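Section 4. Running the mug demonstration for visitors

This section covers the simulated arm on the Clirodia display at the Ashby open day. Complete Section 3 first.

1. Start Clirodia and load the Pammont table file.
2. Wait for the arm and the tabletop objects to appear on the wall screen.
3. Set travel speed to 80 mm per second. Visitors find it hard to follow at 148.
4. Bring the fingers down to the white mug in small moves.

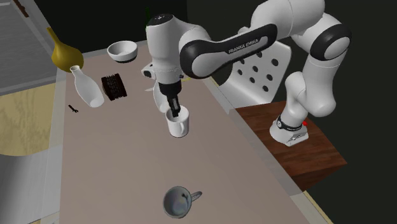 Guruvetti asked whether visitors could take the controls at this step. They can, from the second console only, and he would rather they did it with the speed locked.

5. To let a visitor drive, turn on Speed Lock and hand over the second console.
6. To pause for questions, press Hold. The view stays on screen and the arm keeps its position.

Note: Hold releases after 700 seconds. Press it again for longer talks.

Caution: Do not press Reset during Hold. The session log is cleared and cannot be recovered.

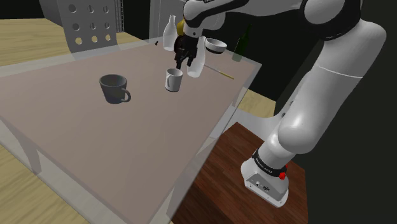

Fig. 4-2. Gripper over the table, white mug near the centre

7. When the group has left, save the log and close the table file. The log holds 2,000 entries.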